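Folding and Bedroom Tidying: the readme

What's in here

My notes and the clips that go with them, all on one subject: getting a pile of clean clothes folded and stood up in rows on top of a bed. I'm Delyth Beddoe and I look after the folder. Gerrit Pretorius did the first lot of sorting and wrote most of the labels, so if a label makes you laugh it's probably his. We call the whole thing Skirnia, after nothing in particular, and the name stuck before I could think of a better one.

There are 202 clips and 3308 labelled folds. A fold gets one label, from when the cloth is picked up until it's let go. If somebody shakes a shirt out, changes their mind and starts over, that's still one fold. Gerrit and I went back and forth on this for most of August and I won, but you'll find his older scheme in the file called labels_old if you want it.

What gets folded

Everyday stuff. T-shirts, jumpers, trackies, jeans, a few tea towels that snuck in with the wash. No fitted sheets! I can't fold a fitted sheet and I wasn't going to label somebody else doing it either. Socks are in a separate folder and they're a bit of a mess - pairs and singles are mixed together, sorry.

The colour labels are plain words: grey, black, beige, light blue and so on. Gerrit had "oatmeal" and "stone" and "sand" at one point and I merged the lot into beige. Denim is its own material label, whatever the colour. Patterned things just get "patterned", because arguing over whether something is floral or paisley was eating my evenings.

How the folding goes

Most of it is file folding, where the finished thing is a little packet that stands on its edge instead of lying flat in a pile. Sides in, bottom up, then in half or in thirds until it holds itself up. Light tops want thirds. Heavy jumpers only want halves or they spring open on you (ask me how I know). Jeans go leg over leg first, and you tuck the crotch point in before you start on the length or you end up with a corner poking out of the row.

The rows get built against something where there's something to build against, otherwise the first packet flops over and takes the rest with it. On a bed you don't always get a wall, so people lean the packets on each other and it mostly holds. A woven mat gives a firmer surface than a doona, and I've started doing my own washing on one at home in Soltirbridge.
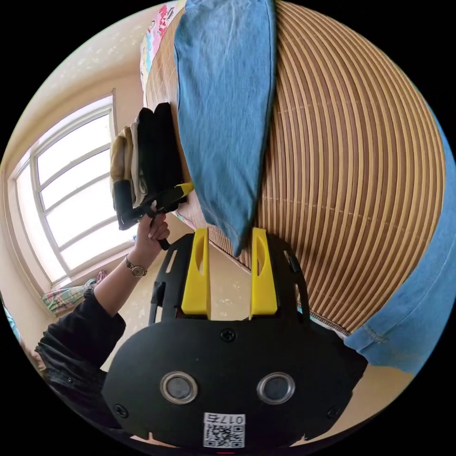
Dark things are the hardest to label. Two black tops side by side in a row look like one fat black top, and I've gone back over those more than any others. Where I really couldn't tell, the label is "dark, unsure" and I've left it at that. Please don't "fix" these unless you've watched the whole clip through, start to finish.

Jeans are the other sore spot. A leg that's hanging free while the rest is being sorted out counts as part of the same fold, even if it wanders off for a while.

Things I know are wrong

The clips in the Mühlbauer folder have no garment sizes. The Jakine ones do, but they're whatever the tag said, so a medium might be anything. Clip names over 400 skip a few numbers where I pulled duplicates, so don't go hunting for the missing ones. Version 2 of the labels is the one to use.

Still to do

Hoodies. I haven't settled whether the hood is folded in first or last, and both turn up. If you've got a strong opinion, put it in the notes file with your name beside it and I'll have a read when the next lot of labels is done.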